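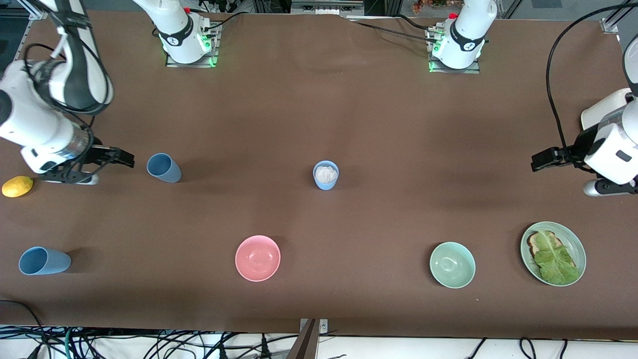 Saturday at the club. Two arms, one table, and our "breakfast" task.

A small thread about our student project at Skorside, for the people who asked what we are doing there every weekend.

The task is called Fumia. It comes from the Dranden student challenge, and we have time until April. The robot must put the kitchen things in order and serve the food, with both arms, without a person touching anything.

Each team chooses its own objects. We took cups, two bowls, a plate with toast and lettuce, and a lemon. The lemon was my idea and my teammates are still a little angry with me.

A cup which lies on its side is the hardest for us. The gripper has only two flat fingers, so it must come from the correct angle, or the cup rolls away. We spent 3 evenings only on this.

The bowls are easier. One finger goes inside, one outside, close slowly. Our first version closed too fast and the pink bowl jumped. It survived!

My part is the code that decides which arm takes which object. At first I divided the table in the middle, left and right. This was too simple, because sometimes both arms wanted to go to the same place and then both waited for the other one. Very polite robots.

Now one arm has priority for every step and the other goes back a few centimeters. It is slower but we had no blocking in the last 18 runs.

What still does not work well: the lettuce. It is bigger than the toast, it hangs over the plate, and the fingers catch it when we lift the plate from the side.

Next week we try to take the plate from the other side. If somebody has experience with thin plates and parallel grippers, please write to me, I will read everything.

Code will be public after the challenge, under the team name Sobczak. The comments in it are half in our language, sorry, I will translate them before.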